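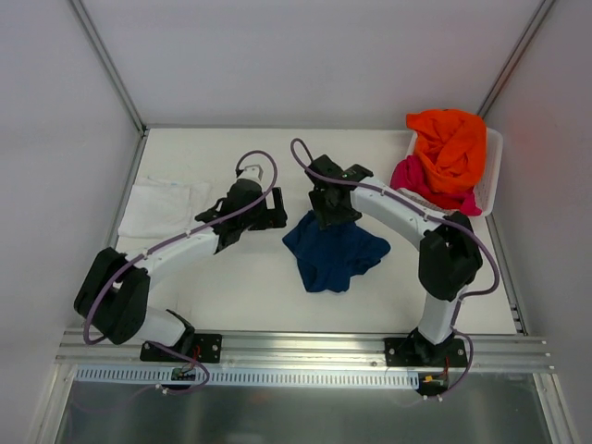
Bench two, mid-morning. Navy cloth on the table, orange and pink still in the basket.

June, evening

Long day at the bench. I want to get it down while I still have the order of things straight, because the lab notebook only has the numbers and I know how useless those are to me three weeks later.

The question this month is a small one. When the arms pick up a crumpled piece of cloth, does it help to lift it once at a single point, look again, and only then choose where the second gripper goes? The old method, the one we inherited from the Sugden setup, picks both grasp points from the first view. It's fast and it is often wrong. A crumpled cloth from the top is mostly folds, and what looks like a corner is a corner maybe half as often as you'd like. The new method spends an extra look. I've been calling the two "one-look" and "two-look" in the file names, and by now I can't think of them as anything else.

The plan was 400 trials, split evenly, same cloths in both halves. I reached the end of them a little after four this afternoon. It took most of two weeks, with the cloths handed out in an order I drew up beforehand so that I couldn't favor one method with the easy ones. I did peek at the running totals twice, which I said I wouldn't.

Count a trial as good if both grippers end up holding two neighboring corners and the cloth hangs between them without a twist. By that rule, 288 of the 400 were good overall. One-look got 136 out of its 200. Two-look got 152 out of its 200. So 68 percent against 76. It is a difference, in the direction I hoped for, and smaller than I told people it would be back in the spring.

I ran the interval on it before supper. With 200 on each side, the interval on that eight-point gap just about touches zero. I can't stand up in front of the group and say two-look is better, full stop. I can say it did better in this set and that the set was a bit too small to settle it. I wrote that sentence out in the results draft and then left it alone, since every way I tried to reword it made it sound either stronger or more sorry for itself.

What's more interesting is where the gap comes from. I split the trials by cloth and on the plain towels there is almost nothing in it. Both methods do well. A towel is stiff enough that the corners tend to poke out by themselves, and a second look doesn't tell you much you didn't already have. On the thin dark cloths it's another story, and that is where nearly all of the extra good trials are. Dark and thin is the worst case for the depth map. The folds sit close to each other, the shading is hardly there, and the first view comes back as one lump. Lifting a point by a few inches pulls some of the lump into an edge that can be followed.

I should be careful with that too. I didn't set out to compare towels with thin cloths, I only noticed it after. If I want to claim it I have to run it again on purpose.

Time is the cost. The extra look adds to every trial, including the ones where it wasn't needed. I had hoped to skip it whenever the first view gave a confident corner, and I spent most of last week trying to find a confidence cutoff that worked. There isn't a good one in the data so far. The model is sure of itself on plenty of the folds that aren't corners. That is the whole problem restated, and I probably should have seen it before spending four days on it.

Things that went wrong today, for my own record:

The second camera calibration had drifted again. I caught it on the check target before the first run of the day, so nothing is lost, but I redid it and that used up the first hour. The offset was small, and always in the same direction as the last time. I think the mount is creeping as the room warms up. I'm going to mark the bracket with a paint pen and see if the line moves.

The right arm stopped once in the middle of a lift with a current warning on the wrist. I lowered it by hand from the console, let it sit, and restarted. It didn't come back. I logged the trial as void and ran it again at the end of the block, same cloth and same method. That is what the protocol says to do and it's the first time I've had to.

One cloth got caught between the jaw and the finger pad. Also void, also rerun.

The Alis logger filled its disk at lunch. I lost nothing because it stops cleanly, but I only found out when I came back and the status page was showing an old time. I moved the raw depth from the first block over to the big drive and that freed up plenty. I need to put a warning on it. I have written "put a warning on Alis" in this diary before, I'm fairly sure.

Things that went right: the cables. In May I was forever stopping because a loop would snag behind an elbow when the arms crossed. I retied them with more slack at the grippers and more at the shoulders, and since then I haven't had one stop on account of a cable. It looks untidy and it works, so I'm leaving it.

Also the reset. Between trials the cloth has to be crumpled again, and I used to do it by hand, which I never liked. People crumple cloth in habits. I do a kind of twist and drop, and after a few days I could tell which trials had been mine from the pictures alone. Now the arms do it themselves from a random list: grab somewhere, lift, shake, let go, repeat. The piles that come out are uglier and more varied than anything I made. It also means I can sit down.

I spent the last part of the afternoon going through failures one at a time. I've got 112 of them, 64 from one-look and 48 from two-look. I sorted them into rough bins. The biggest bin by far, for both methods, is "grabbed a fold and thought it was a corner." After that comes "right corner, wrong layer," where the jaws close on two thicknesses instead of one and the cloth comes up doubled. Then slips. Then a handful I can't name, where the replay shows everything going the way it should and the cloth simply isn't in the gripper at the end.

The wrong-layer bin is the one that surprised me. It's a little bigger for two-look than for one-look. Small counts, so I won't lean on it, but I can see how it might come about. When one point is lifted, the cloth near it hangs in layers close against each other, and the second gripper comes in from the side and takes whatever is there. On the flat pile it comes down from above and the top layer is usually the only one it can reach. If that holds up, then the second look is helping with one kind of mistake and feeding another, and the gain I'm measuring is what's left over after the two cancel. A slower approach from a steeper angle might fix it. So might opening the jaws less. I'd like to try the jaws first, since that's one number in a config file and the approach angle is a week of work.

I wrote to the Plullton people with the totals, because they asked and because they're lending us the newer finger pads. I gave them both numbers and the interval and said the thin cloth result was after the fact. They had their own set of 252 trials on a single arm, which they shared last month. Theirs can't be put next to mine directly – one arm, a different rule for what counts as good, and only towels – but their failure bins have the same thing at the top. Folds taken for corners. It's a comfort to see it from another bench.

The write-up for Ullero wants a figure with the stages of a trial. I have the first lift and I have the hang at the end. What I need is a clean one of the second gripper coming in, and every one I pulled today has the elbow in the way. I'll take some from the other camera.

I keep going back and forth on whether to run more. Another 400 would take another two weeks and would probably settle the main question one way or the other. Or I could spend the two weeks on the layer problem and then run the full set with the fix in. The second is the better experiment if the fix works and a waste if it doesn't. There's also the trouble that adding more trials now, because the answer came out borderline, is exactly the kind of thing I'd complain about in somebody else's paper. If I do a new set it should be a new set, with the size fixed before I start and the old one reported as it stands.

I think that's what I'll do. Thin cloths and towels as separate groups, named up front. Narrower jaw opening as a third condition. I need to work out the size tomorrow, on paper, before I touch anything on the bench.

Small jobs, so I don't carry them around all night: paint pen for the bracket. Disk warning. Wash the towels, they've picked up gray marks from the pads. Check the wrist current log on the right arm for the whole week and see if today's stop was building up to something. Copy the failure sheet somewhere that isn't my laptop.

Home at half past seven. Ate leftovers standing up. The laundry here was in a pile on the chair and I spent a good minute looking for the corner of a pillowcase before I gave up and shook it out.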